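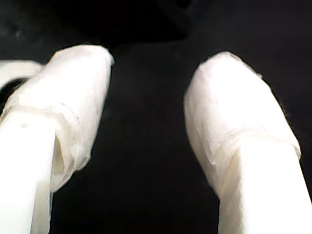
Home | Courses | Handouts | Lab Schedule | Contact

Handout 2: The Ignition Coil as a Step-Up Transformer

Revised January 22, 2018

1. Purpose

An ignition coil turns a low DC supply into short pulses of high voltage. The coil on the Isard bench is an ordinary automotive type with two windings on one laminated iron core. The primary has few turns of thick wire. The secondary has many turns of thin wire.

2. Turns ratio

The bench coil has a ratio of 90 to 1. For steady AC, secondary voltage is the primary voltage times this ratio. An ignition coil does not work on steady AC, so the rule gives only part of the answer.
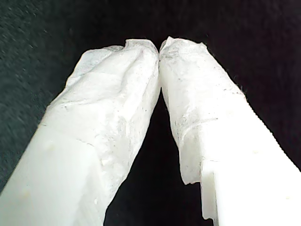
Fig. 1. Wrapped fingers, tips together.

3. Collapse of the field

While the switch is closed, current in the primary rises and energy is stored in the core:

E = 1/2 L I^2

When the switch opens, the current falls quickly. The voltage across the primary is L times the rate of change of current, and it can reach several hundred volts. The secondary multiplies this by the turns ratio. A capacitor across the switch limits arcing at the contacts.

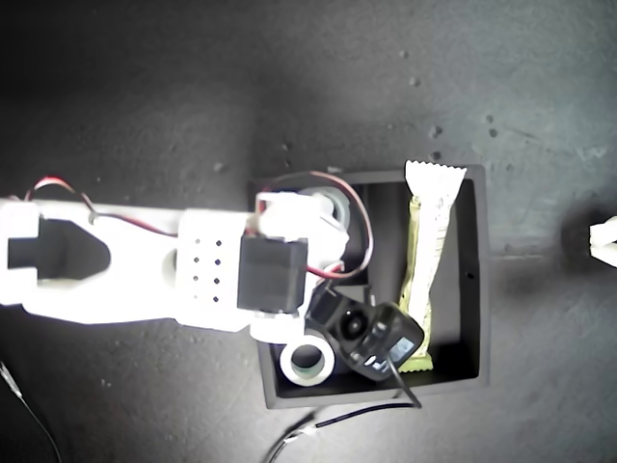

4. Problems

a) A primary of 2 mH carries 3 A. Find the stored energy.
b) The primary peaks at 60 V in a damped test. Find the ideal secondary peak.
c) Repeat (b) with the Oncombe coil, ratio 75 to 1.

Leave the supply off while changing leads. Discharge the capacitor first.

Filed under: Electricity and Magnetism, Handouts

Comments

Verna Okafor: In (a), do we ignore winding resistance?

Myrtle Lindgren: Yes, it is left out until February. I get 9 mJ.

Verna Okafor: Same here, and 5400 V for (b).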